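## 7. Snags, stuck grips and Fault 122

If you skipped ahead to this section, I'm guessing your arm has stopped halfway into a shelf and the Rondard controller is showing 122. Take your hands off everything for a second. You have time. The arm holds its position for as long as the controller has power, and so does the gripper.

Fault 122 means the arm felt a sideways pull it couldn't explain while it was inside a shelf bay. On our set-up it's nearly always a cord. We ran over 600 shelf picks before I wrote this section, and the snags I remember best all went the same way: something thin was hanging over a shelf edge, the planner didn't see it, and on the way back out the wrist took it along for the ride. The first one pulled a whole pile of stuff down onto the worktop (my fault, I'd left a charger lead up there at lunch).

**CAUTION:** Do not press Resume on a 122. Resume finishes the move that was interrupted, at the speed it was going before. If there's a loop around the wrist, you'll be pulling against it.

**CAUTION:** Do not hit the emergency stop just to make the message go away. The emergency stop drops power to the gripper too, and whatever it's holding will fall. If a person is caught or about to be, hit it right away and let the thing fall.

### 7.1 Before you reach in

1. Press Pause on the Grastix pendant, even though the arm has already stopped. The fault only locks the arm that tripped. With two arms mounted, the other one can still move.
2. Wait for both status lights to go solid amber. A blinking light means that side hasn't finished braking.
3. Turn the speed dial down to 3 percent. It feels silly, I know, and it makes the next part slow.
4. Look before you touch. Crouch down and check under the wrist, then stand up and check over it. Cords like to catch behind the wrist joint, where you can't see them from the front.
5. Open the Civlow log and write down the time, the shelf bay and what the arm was reaching for. Do it now. I've tried doing it afterward and I get the bay wrong.

> **Note:** If the log shows two 122s within the same minute, stop here and call whoever looks after your cell. It could be a bad force sensor, and the steps below assume the sensor is telling the truth.

### 7.2 Freeing a snagged cord

1. Find the loose end of the cord first. Free it from that end if you can, and leave the arm where it is.
2. If the cord is tight, switch the pendant to Hand Guide and ease the arm back toward the cord to get some slack. Use one hand on the forearm. Keep your other hand out of the bay.
3. Lift the cord clear. Don't cut it unless you know what it's connected to!
4. Coil it and take it right out of the shelf. Pushing it to the back of the same shelf is how you get a second 122 after coffee.
5. Check the outside of the wrist and the finger joints for nicks or scraps of cord jacket. On the gloved hands, run a finger along the seams as well, with the arm still paused.

> **Note:** Hand Guide switches itself off after 40 seconds without a touch. You'll feel the arm stiffen. Let go and turn it back on from the pendant — pushing through it will just trip the fault again.

### 7.3 When the gripper is still holding something

This is the part that used to make me nervous. After a fault, Grastix keeps the last grip command alive on purpose, so the linkage stays closed on the object. What it can't tell you is how good the grip is. A small bottle held near the cap may be fine or may be a hair from sliding out, and you can't judge that from the pendant.

1. Slide a soft tray or folded towel under the object. If there's no room, hold the object yourself with your palm flat underneath, fingers away from the linkage.
2. Select Gripper, then Release Slow. The ordinary Release opens all the way at once and will catch you by surprise.
3. Take the object away and set it on the bench. Please don't put it back on the shelf yet. The planner still believes the gripper has it.
4. Select Clear Held Item. If you forget this one, the next pick starts with a ghost object in the gripper and the arm takes very strange wide turns to protect it.
5. Look the object over. A squeezed cap or a split box should go in the log too.

**CAUTION:** The linkage arms pinch where they fold toward the middle. Never steady an object by holding the arms themselves.

If Release Slow does nothing at all, the gripper has probably lost its link to the controller. Leave the arm paused, support the object, and use the manual release described in Section 9. Emmanuel Mfinanga rewrote that part after his own long afternoon with it, and it's much better than my version was.

### 7.4 Getting going again

1. Clear the fault on the Rondard screen. The number should disappear. If it comes straight back, something is still touching the arm or the sensor needs zeroing (Section 5).
2. Back the arm out with Jog, straight toward you, until the fingers are clear of the shelf edge. No turning until then.
3. Send it to Home at 3 percent and stay next to the pendant the whole way.
4. Run a new shelf scan. The old scan has the shelf as it was before you moved things.
5. Do one empty reach into the same bay at 40 percent. If that goes through cleanly, go back to your normal speed.

### 7.5 Checking the shelf for hang-downs

I do this before each session, and again any time someone has added props. Stand where the robot stands. Looking from the side doesn't count, the cords disappear against the uprights.

- Check every shelf edge for cords, straps and bag handles. A cable hanging in front of a white back wall looks obvious to you, and the depth camera can still miss it.
- Bagged cables are fine on the worktop as long as the bag is closed and nothing trails out.
- Straps count. So do the little cords on toys.
- Look at the level above the one you're picking from. That's usually where the trouble hangs down from.
- Mark any bay you haven't cleared as No Reach in Grastix before you let the arms move.
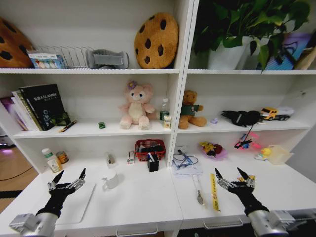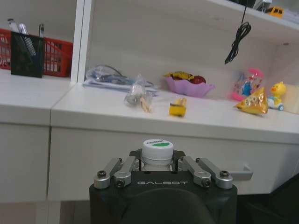 *First picture: both hands open over the worktop, with a thin black cord over the middle shelf edge on the right. Second picture: white-capped bottle in the gripper, and a black cable hanging from the upper shelf.*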